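The arms on bench four

The first thing the robots changed at the Clestberg workshop was the radio. It used to live on the shelf above bench four, tuned to whatever the person nearest could stand, and when the arms were bolted down in June the shelf had to go. The radio moved to the lunchroom, where it has been playing golden oldies to a microwave ever since.

Clestberg assembles display stands and light fittings for shops, the sort of thing you lean on while waiting to be served. The work is small, fiddly and endless. A rod goes into a fitting, the fitting goes onto another rod, and somebody checks that it all points the right way. For years that somebody stood at a bench with sore thumbs. Now a fair share of it falls to a pair of arms supplied by Sultero, which the staff call the Arms, having rejected every entry in the naming competition.

Management had promised that the Arms would take the dull jobs and leave the interesting ones. The staff, who had been at Clestberg long enough to know how many interesting jobs there were, asked for this in writing.

What they got was a new kind of dull job, with a better chair. An operator now sits beside the bench and minds the thing. On a good morning this means watching a machine do slowly what you used to do quickly, and resisting the urge to reach in. On a bad morning it means being beeped at. The order on the go when I visited was 349 pieces for a chain of salons, and the Arms were working through it with the air of a teenager unloading a dishwasher.

They do not get sore thumbs, though, and this counts for more than the jokes let on. Two assemblers who had been on light duties are back on full hours as minders. The night shift, never popular, has shrunk. One woman told me she had taken up knitting again now that her hands worked after tea, and then complained for ten minutes about the price of wool.

There is grumbling about pay, naturally. Minding is graded a notch above assembling, but only after a training course of 50 hours, and the course is run out at Lusovwood, at the far end of a bus line that appears to have been drawn by someone who hated passengers. The company pays for the hours. It does not pay for the bus. A petition on this point hangs beside the kettle, where it has collected signatures and a fair bit of coffee. 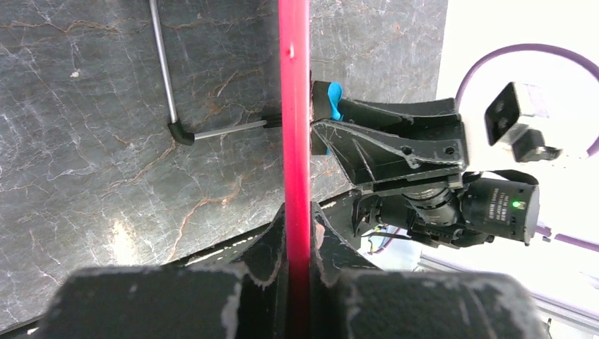
Black gripper fingers on either side of a red rod, with a forked fitting touching it from the left.

The grippers have had their edges knocked about, and the old hands approve of that. A tool with no scratches on it, one of them said, belongs to someone in sales. They have also begun to talk to the Arms, mostly in the tone once kept for apprentices, and to defend them when visitors from head office stand there looking at their watches.

Whether there will be more of them is the question at every shift meeting. The official answer is that the matter is under review. The unofficial answer is that a space has been cleared next to bench five, and that whoever cleared it has also taken the good fan.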